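Free night clinic in Dultstead opens its doors to mothers from the hill villages

For families in the hills above Dultstead, a fever after dark used to mean waiting for the morning bus. Since July they have had somewhere to go. The Bahrami Clinic, a small practice on the road to Kalcombe, now keeps its lights on until two in the morning, and anyone who comes in with a child under five or a baby on the way is seen free of charge.

The idea is simple and the response has been wonderful. In its first weeks the night clinic saw 402 patients, many of them from villages where the nearest doctor is a 30 mile drive away. Some came with coughs and earaches, others with worries that had been building for months. One grandmother brought three grandchildren at once (all three had the same rash) and went home with one tube of cream and a lot less on her mind.

The clinic has been part of Dultstead for 22 years, and its daytime patients still pay the usual fee. A share of that money goes straight to the night hours. Local shops have pitched in too. The bakery across the street sends over whatever bread is left at closing, and the bus company has added a late run on Thursday, the busiest night of the week, so parents can get back up the hill without paying for a taxi.
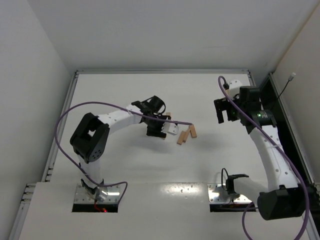 Two robot arms on a white tabletop.

Inside, the waiting room has been given a fresh coat of yellow paint and a corner full of picture books, most of them donated by families whose own children have outgrown them. There is tea for the grown-ups and a kettle that seems to be going all night long. Nurses who used to finish at six have volunteered for the late shift, and the list of people wanting to join them is growing – the clinic has already had to draw up a second schedule!

What makes the project so cheering is how far the word has traveled. Mothers tell their sisters, sisters tell their neighbors, and people who had not been to a doctor in years are now coming in for checkups. The clinic's midwives say they are meeting women much earlier in their pregnancies than before, which gives them time to talk about food, rest and what to expect on the day.

There is more on the way. The Zastier Fund, a charity set up by former mill workers, has promised money for a van that will carry a nurse and basic supplies to the highest villages twice a month. The first route will start in Kalcombe and climb as far as the old quarry, with stops at two schools and a church hall. The fund hopes to reach 2,000 people in the first year, and several villages have already offered a parking spot and a hot lunch for the crew.

Families who would like to use the night clinic do not need an appointment or any paperwork. The side door on the Kalcombe road opens at eight in the evening, Monday through Saturday. Parents are asked to bring their child's vaccination card if they have one, along with any medicine the child is already taking. Donated picture books can be left at the front desk during the day.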